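Search this site Enter keywords Go

Vimstead budgets for second two-arm sorting cell

November
By Genalyn Padilla

Vimstead has set aside money in next year's equipment plan for a second two-arm sorting cell, with purchase subject to a trial on the existing bench. The plan covers the arms, mounting rails, grippers, containers and floor work. It does not cover software licenses, which are budgeted separately.

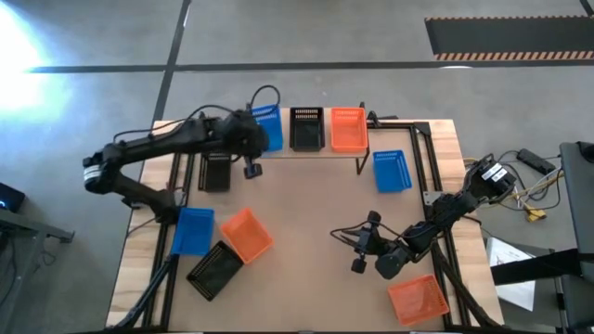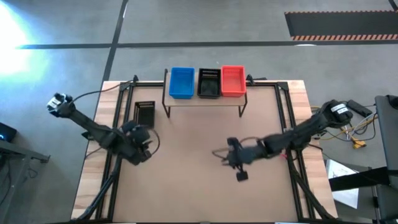 Two-arm bench work with plastic baskets, and with bins on a low shelf.

The request was prepared by Floor Timmermans, who manages equipment planning at the site. It asks for 40 percent of the cost to be released at order and the rest after acceptance. Three suppliers were invited to quote. Menard and Oláh have replied; Stemimon asked for more time to price the mounting hardware and is expected to submit before the end of the month.

Timmermans said the main open question is the table. The quotes received so far assume a standard steel base, while the planning group wants a bench that takes the same rail spacing as the current one, so that arms and brackets can be moved between the two. Menard has offered a matching rail set as an option. Oláh would supply a base with its own hole pattern plus an adapter plate, at a lower price but with a longer delivery time.

"The arms are the easy part to compare," Timmermans said. "Cabling, spare fingers and containers are where the quotes differ, and two of those three were missing from our last budget."

The new plan has a separate line for consumables and spares, set at 9 percent of the hardware cost. Gripper fingers and cables are listed individually. Plastic baskets and bins will be bought in one lot of 80, in mixed colors, and shared between the benches. Shelving is also included – the layout for the second cell has to work with containers at table height and with containers raised on a shelf.

Floor space has been reserved next to the present bench. Facilities will mark the area with tape before delivery and run a dedicated power circuit to it. The plan also calls for covered cable channels on the operator side, an item that was cut from the first cell to save money and is now listed as required.

Acceptance will be based on a 20-day run using the buyer's own containers. Suppliers must state reach with both arms mounted on opposite sides of the table, and must give a fixed price for replacement grippers for the length of the warranty. Quotes that leave out either figure will be returned.

A decision on the supplier is expected once the third quote is in. If Stemimon does not submit, the comparison will go ahead with two.

Recent items
Oláh changes lead times for adapter plates
Leasing or buying: how Vimstead costs its bench equipment
Spare parts lines in small automation budgets
Menard adds rail sets to its price list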